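Keep the Dull Parts In

By Kayode Balogun
Thursday, September 4, 2025

I have a confession to make about the first batch of examples I ever handed over. I had cleaned it so thoroughly that it was nearly worthless, and I was proud of it, too. I'd spent two evenings going through the recordings and cutting away everything that looked to me like waiting around. Out went the slow approaches. Out went the moments when the fingers were open and there was nothing between them. What I kept was the good stuff, or what I thought was the good stuff: cup grasped, cup lifted, cup set down, on to the next one.

The learning system trained on that batch was a marvel at holding cups. Put one between its fingers and it would carry it across the table like a waiter. But it had very little idea how to get to a cup in the first place, and when it let one go it would sort of hover there, fingers half closed, as if it had walked into the kitchen and forgotten why. I'd taught it the middle of every story and thrown out the beginnings and the ends.

I've been gathering examples at Merbridge for a good while now, mostly with hand-held grippers, and I want to make a case for the dull parts. I know it isn't a glamorous cause. When people come to visit they want to see the towel get folded (I do too, I never get tired of the towel), and the clips that get passed around and put up on the big screen are always the ones where something satisfying happens. That's natural. But I worry that the same taste has crept into how we choose what to keep, and I think it's costing us.

Consider how you'd teach a child to set a table. You wouldn't only show her the instant the fork touches the place mat. She'd see you come in from the other room, look over the table, notice there was nothing on it yet, go back for the napkins, change your mind about the glasses. Half of what she learns is in the walking about. A bare table tells her something, namely that the job hasn't started, or else that it's over and everything has been put away. She has to be able to tell those apart, and she can only do it if she's been there for both.

A machine learning from our recordings is in a much worse spot than that child, bless it, because it has no other room. All it knows is what we hand over. If every example we give it has an object sitting between the fingers, then an empty stretch of wood is a foreign country.

Our project, which we call Sulteo, sets 1000 recordings as the target for each household task. For the table-clearing task we'd reached 191 when somebody sensibly asked whether we should trim the starts and finishes to save on storage and reviewing time. I've thought about that question a great deal, probably more than it deserved. I said no at the meeting, rather too loudly, and I've been trying ever since to explain myself in a calmer voice.

The argument on the other side is a fair one and I don't want to wave it off. Reviewing is tiring. A person who has to look at long stretches of nothing will start to drift, and a drifting reviewer lets real mistakes go by. There's also such a thing as too much stillness. In April I went back through a set of 42 recordings made by new collectors, and in 11 of them the person had started recording and then apparently stood there gathering their nerve before doing anything at all. A system fed enough of that will learn to stand there gathering its nerve as well. I cut those pauses down myself, and I'd do it again.

So I'm not asking anyone to keep every second. What I'd like us to keep is the kind of emptiness that belongs to the work: the open fingers coming in low over the surface, the space before a choice gets made, the hand backing away once it has let go.

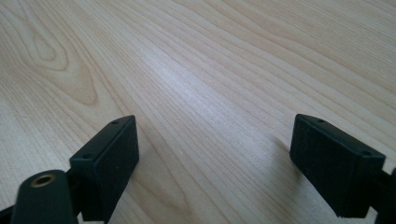 Open fingertips over a bare tabletop, with only wood grain between them.

I'm fonder of views like that one than I can easily defend. You can see the grain running on the diagonal, and a pale streak of light lying across the wood, and soft shading near the two black fingertips. Every bit of it is something a system ought to get used to. Shine on a table can look an awful lot like an edge if you've only ever been shown tables with things on them, and a looping figure in the grain might well be taken for the rim of a plate. I'd much rather it met those puzzles early, in quiet examples, than in somebody's dining room with a real plate nearby.

There's a human side to this as well, and it's the part I care about most. The collectors notice what we keep. When we threw away their slow approaches they started to rush, reaching for things as though somebody were timing them, and their recordings got jerky and a little frantic. I was the one who'd taught them that, without ever saying a word. Once I told them the quiet stretches counted, they settled down and began to move the way they'd move at home, and I've enjoyed reviewing their work a good deal more.

My request to anyone setting rules for a collection like ours is a small one. Before you trim, sit down with the person who made the recording and go through a few of them together, from the first moment to the last. Bring coffee, it takes a while. Ask what they were doing in the parts you were about to cut.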